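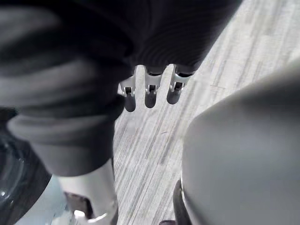

Metal fingers under a dark ribbed covering.

Gevamon grease condition sensor: three months on a gearbox

Plusitz sells the Gevamon as a screw-in sensor that tells you when the grease in a slow-running gearbox is past its best. I fitted one in February to the conveyor drive at Chaimongkol, where we've always greased by the calendar and thrown away plenty that was still fine.

Fitting took 19 minutes, most of it spent finding a thread adaptor that ought to be in the box. The cable is stiff and the plug feels cheap.
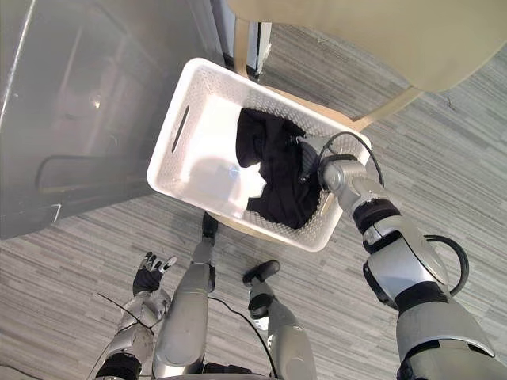
The readings are harder to like. You get a score from 0 to 50 and the booklet never says what it measures. Water? Metal? Heat? It only says "overall health". Mine sat at 41 for weeks, dropped to 30 one Friday, and was back at 41 before the shift ended. I took a sample during the dip and the lab found nothing wrong with it.

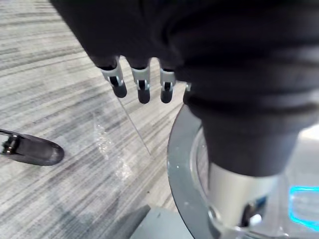
Yaowalak Phromma disagrees: ours does the same after a cold start, and if you ignore the first hour's readings the trend is quite usable. We caught a bad seal with it.

Fair enough, but I'd want that hour mentioned in the booklet. I'd also want the alarm level to stay where I set it. Mine went back to the factory figure after each power cut.
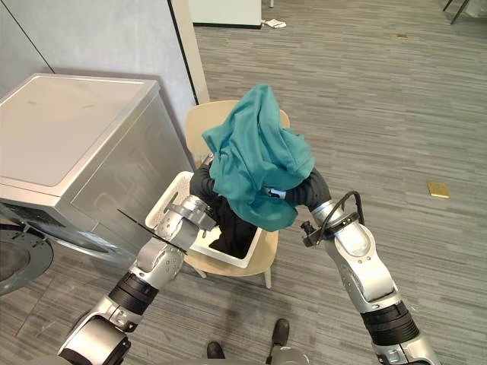 The claim of 1,000 hours between checks I can't judge yet, and I doubt Plusitz can either, going by the thin test sheet they sent me. The Grurance unit on our other line costs more and shows water and metal separately. I'd buy that again first.

Score: 3 out of 5, mostly for the housing, which hasn't leaked.

Prapai Thammasiri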